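Anwara Ekanayake
Medicine drawer day!! I have put this off since March and I am so pleased to be finally getting stuck in. Thread, because I know some of you love a good sort-out as much as I do. 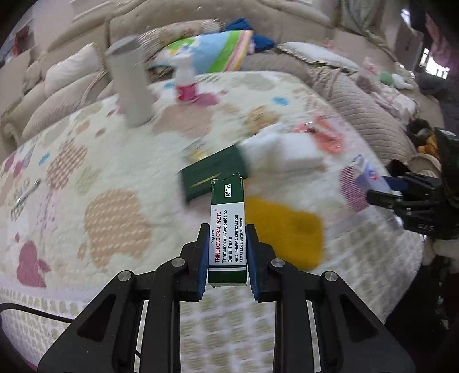 Trinolone oral paste, the 5 gram one, green at both ends. Quilt underneath is the apples-and-birds one.

2/ Everything comes out of the drawer first and onto the quilt. I used to do it on the bare worktop and things rolled off the back (the lip balms are terrible for it). The quilt holds them lovely and still.

3/ Tiny cartons are my favourite bit. They're the ones that slide down behind the big boxes and vanish for a year, and then you go and buy another. I found 7 things today I'd completely forgotten we owned!

4/ My system, if you can call it that: mouth and teeth, skin, tummy, colds, plasters. One pot each. The pots are from Gollow, 70p a go, and they fit the drawer as if someone had measured it for me.

5/ I keep the cartons, by the way. I know people like to flatten them and save the space, but the leaflet lives in there and I want the name and the date where I can read them without my glasses.

6/ Dates: I check the carton AND the tube. Anything out of date goes in a paper bag for the chemist on Akden Road, they take it all back over the counter. Please don't put it down the sink!

7/ Drawer is 115 cm wide and I have only just worked out that the pots can go in two rows. All those years of one row. I could weep.

8/ Labels next. I've got 14 left on the sheet and lovely handwriting for the first three, after that it goes downhill fast.

9/ Someone's asked about the quilt, it's an old one of my mum's and it washes beautifully at 40. The checked patch is the bit I like best.

10/ Right, kettle on, then plasters. How have we got so many plasters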